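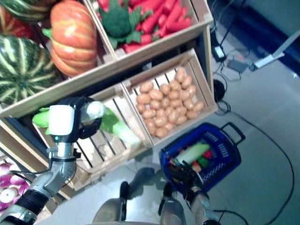 Ladier Grocery Handling Team / Safety notes

Eliseo Cuevas has a bruise on his thumb and would like to talk about something else. We got him anyway, standing up, between runs, coffee going cold on a cable drum.

Short version. Run 412, sometime after 4 p.m., August. Kido had its left hand on a cabbage, basket in the right. The operator let go of the trigger. Arm stopped. Hand didn't. It kept on closing.

"It wasn't fast," Cuevas says. "Slow is what fooled me. I figured it had quit, so I reached in to get the cabbage out and it hadn't quit."

He had his thumb between the finger and the leaf end. Bruise, no break. He pressed the stop button with his other hand, which he could reach only because the cart was parked closer than usual that afternoon. He repeats this part. The cart being close was luck and he doesn't want it written up as procedure.

The cause took them most of a week to find. The hand gets its open and close orders over its own line, separate from the arm. When that line goes quiet the hand is supposed to wait 900 milliseconds and then go limp. It went quiet. The hand didn't go limp, it held on to the last order it heard, and the last order was close.

"Bad setting," he says. "Somebody reflashed the hand controller in the spring and the timeout went back to zero. Zero means never. I would of guessed zero means right away. So did everyone else in the room."

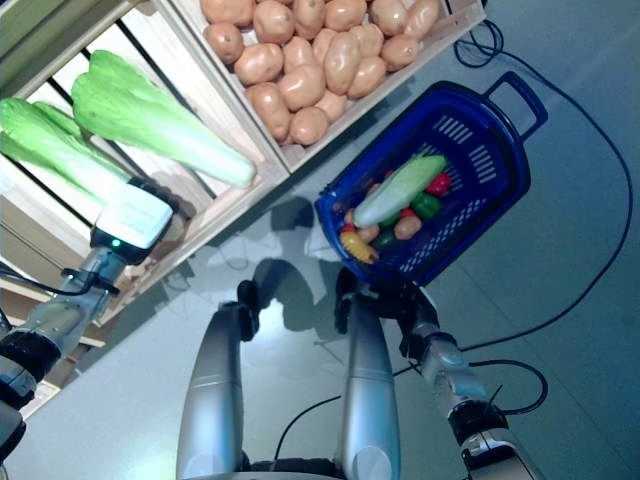
Does letting go of the trigger stop the whole robot?

Only the arms. The hands run on a separate controller and need the stop button, or a working timeout.

Cuevas wants that printed on the cart. It's been printed on the cart, twice, since the first label was too small for him.

Why did the line go quiet to begin with? A connector at the wrist. Reaching low into the crates bends the wrist further than the bench tests ever did, and the plug had been backing out a little at a time. They went through the logs after: dropouts going back weeks, all short, all during low reaches. The cabbages and the potatoes mostly. No alarm, because the logger wrote them down as "late" and late was not an alarm.

"We had the warning. It was in a column we don't read," he says.

I asked if the logger was the real problem then. He shrugged. Plug, setting, logger, his own thumb. He would put the thumb first. You don't reach into a crate with a live hand in it, he says, and he taught that rule to half the team.

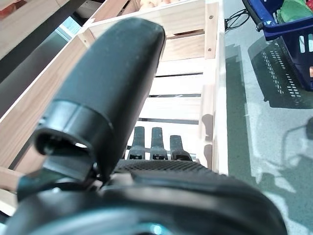 Adel Zerouali doesn't go along with putting the thumb first. If the only thing between a person and a closing hand is a rule, then the hand is not finished, and the rule was going to get broken by someone on a long afternoon. Zerouali asked for runs to stop until the timeout was fixed and tested on both sides, and got that. Cuevas thought two days, it took nine.

What changed: timeout back to 900, and the controller now refuses a zero. Locking plug at the wrist. A late message counts as an alarm. And the trigger now opens the hand on release, which Cuevas argued against at first on account of dropped produce.
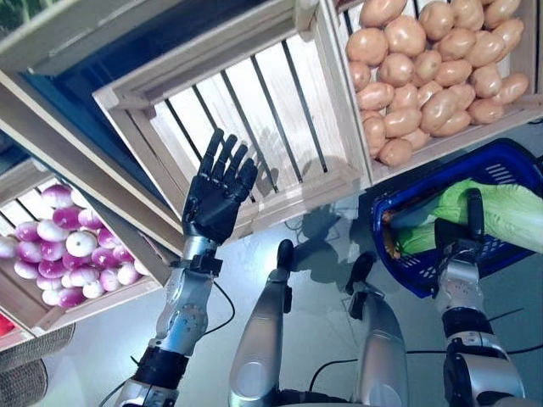 He lost that one and says he's glad, more or less. Things get dropped. You pick them up. They have restarted the crate runs and passed 619 without the hand holding on by itself, though he points out that 411 went fine before the bad one, so he isn't waving that number at anybody.

Still open: the grip itself. They measured it afterwards with the old settings and got around 37 newtons at the fingertip, more than anything in the crates needs. Zerouali wants it capped lower. Cuevas wants to see it tried on the potatoes first, they roll. No decison yet.

Does he reach in now? "With the button down. Every time." Then somebody called him over for the next run and he took the coffee with him.

Recent from the team
Wrist connector swap, step by step
Reading the late column: what the log codes mean
Stop button checks before a shift
Fladel crate layout, revised
Kido hand controller settings after a reflash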